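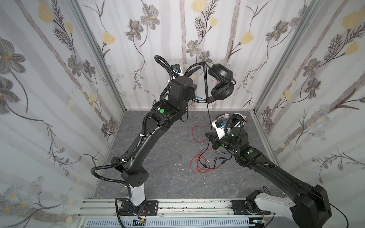 Chapter 5
Cables, Cords and the Knots They Make

I used to keep all my leads in one drawer. Phone chargers, a printer cable for a printer I gave away years ago, two sets of headphones, an extension lead that had no business being in there at all. Every time I wanted one thing I got everything, in a lump, and I'd stand in the hall shaking it like a wet dog. If you have a drawer like that (and I bet you do!), this chapter is for you.

In Chapter 4 we dealt with paper. Paper is polite. It lies flat and stays where it's put. Cable is a different sort of stuff altogether, because it's long, it's bendy and it has a bit of a memory. Wind it tightly round your hand for a month and it will want to be a coil for good. Leave it to itself and any loose end will find a loop to go through. The longer and thinner the cable, the worse it gets, so a stubby kettle lead hardly ever gives trouble and a pair of headphones can ruin your morning.

We'll start with untangling, then go on to winding, tying and storing. By the end you should be able to do the following:

Find the free end of a tangle and work back from it
Tell a true knot from a heap of loops
Wind a cable over and under so that it pays out without twisting
Choose a tie that won't pinch
Label both ends of a lead

5.1 Looking before you pull

The first rule is dull, and I break it about once a week. Don't pull! A tangle is mostly air when you first meet it. Pull on it and the air goes out, the loops close up, and what was a heap is now a knot. So put it down on a flat surface with plenty of room and spread it gently with your fingertips until you can follow one strand with your eye.

Thin wire is the real test of patience. It kinks if you bully it, and the little connectors on the end catch on everything.
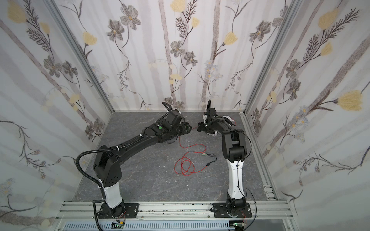
Page last changed: March 16, 2020

With a coil of thin red wire like this one, I look for the end first. A dark floor is a great help – red shows up beautifully against grey, and you can trace a loop without losing your place. If there's a connector, I leave that end lying out to one side and work with the other end if it's free, as a bare end slips through a loop far more easily than a plug does.

Headphones want slightly different handling. Lift them by the headband and let the cable hang. Its own weight will open some of the loops for you, and you can tease the rest apart lower down where the muddle is. Go slowly and keep the ear cups out of it.

Try it yourself 5.1

Take a piece of string 144 cm long and drop it in a shoebox. Put the lid on and shake it for 60 seconds. Open the box and, before touching anything, sketch what you see. Mark the two ends on your sketch. Now untangle it without pulling, and note down how long you took. Do the same again with a piece half as long and compare your times.

Keep the string, you'll want it again in 5.2 when we get to winding.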